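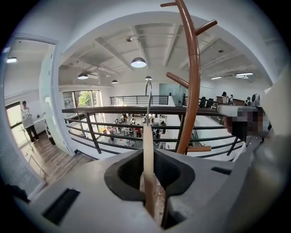

Coat rack keeps tipping over, do I blame the rack or the coats?
Posted in Home & Furniture by Rosario Marchetti

We bought a Dasar coat rack in April, the kind with one pole and a few pegs. It stood up fine all summer with nothing on it, a job it was very good at. Now that people are wearing coats it goes over every couple of days, usually around dinner. Last week it took a lamp with it.

My husband wants to screw it to the floor. We rent. Is there a fix that doesn't involve the deposit? I'd also take a recommendation for something sturdier under $200.

Osvaldo Bianchini
Before you buy anything, flip it over and tighten the bolt under the base. Mine had worked itself half out and the whole pole leaned like it was waiting for a bus. If the feet are adjustable, set them with a level, and don't trust the floor. Floors in rentals are a rumor.

Then add weight down low. I put an 8 lb ankle weight around the bottom of the pole and covered it with a basket. Sandbags work too if you don't mind the look. Heaviest coat goes on the side facing the wall, next heaviest directly across from it. Bags go somewhere else. My wife's purse weighs more than the dog, and it was the purse that kept doing it.

If you do end up shopping, look at how wide the base is compared to the height. Most listings brag about the pegs and bury the base measurement near the bottom – there's a reason for that.

corkmont_dad
just get wall hooks

Marchetti replied: Renting, see above.

corkmont_dad
over the door ones then

Birero Fan 11
I had the same thing with a Caputo rack. Returned it, got a Birero, and that one fell over too, only slower. In the end I pushed it into a corner and tied it to the radiator pipe with a shoelace. Not pretty, but it's been up two winters. Wouldn't do it if your pipes get really hot. Also take your scarves off it once in a while, you probably own more than you think.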